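Toivonen Plaid Bedsheet
Item 438
Bedroom Textiles – Sheets and Covers

Overview

The Toivonen plaid bedsheet is supplied by Flurkbridge to guest houses, student residences and private households. It is intended for daily use in rooms where bedding is changed often and where a patterned sheet is preferred to a plain one. The pattern is offered in one colorway, red and pink with white lines, and has remained in the Flurkbridge range without change to its layout.

The fabric has a lightly crinkled weave and does not require ironing. Residences that launder their own bedding may fold the sheet directly from the dryer and place it in storage. A sheet that has been folded for a long period will show creases when it is first spread; these relax after a night of use.

Pattern and Color

Broad bands of red and pink repeat across the full width of the sheet and are divided by thin white lines. Customers ordering for several rooms should note that the position of the bands at the hem may differ from one sheet to the next, as the cloth is cut to length and is not matched to the pattern. Pillowcases in the same plaid are listed separately under item 953.

The sheet may be combined with solid-color towels and throws. Green and cream are the shades most often requested with it, and the Oler towel range includes both.
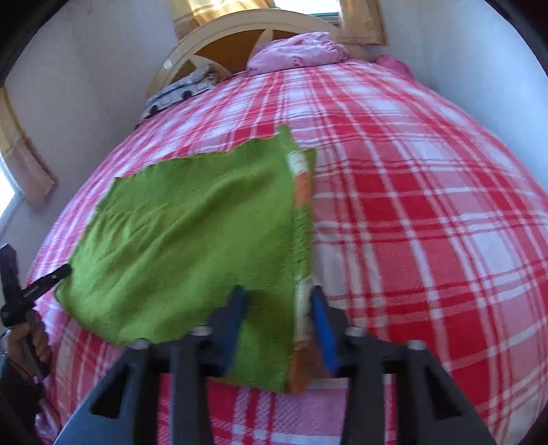
Plaid bedsheet on a large bed, with a green towel and a narrower patterned cloth.

Towels are not included with the sheet. They may be added to the same order and are packed in a separate bag, so that lint from new terry cloth does not transfer to the bedding.

Care

Wash the sheet before first use. Machine wash at 30 degrees Celsius with similar colors. The red dye may release a small amount of color in the first wash, and white articles should be kept out of that load. Do not use chlorine bleach. Tumble dry on low or line dry in shade.

New towels should be washed on their own until they no longer shed. Towels and sheets may share a load after that, although the sheet will dry sooner and should be taken out first.

Ordering

Sheets are sold singly or in packs of 6. A pack may contain one size only. Mixed packs are available to residences holding a Protach account, on written request to the account office.

Orders received before noon are prepared the same day. Orders for the December holiday period should be placed early, as stock of the larger size is limited at that time of year.

Unwashed sheets in their original wrapping may be returned for exchange or credit. Washed sheets are accepted only where there is a fault in the weave or the hem – a short note describing the fault should be enclosed with the return.

Questions about bulk orders, fabric samples and replacement of single sheets may be addressed to Rin Kuroda, Bedroom Textiles, Flurkbridge.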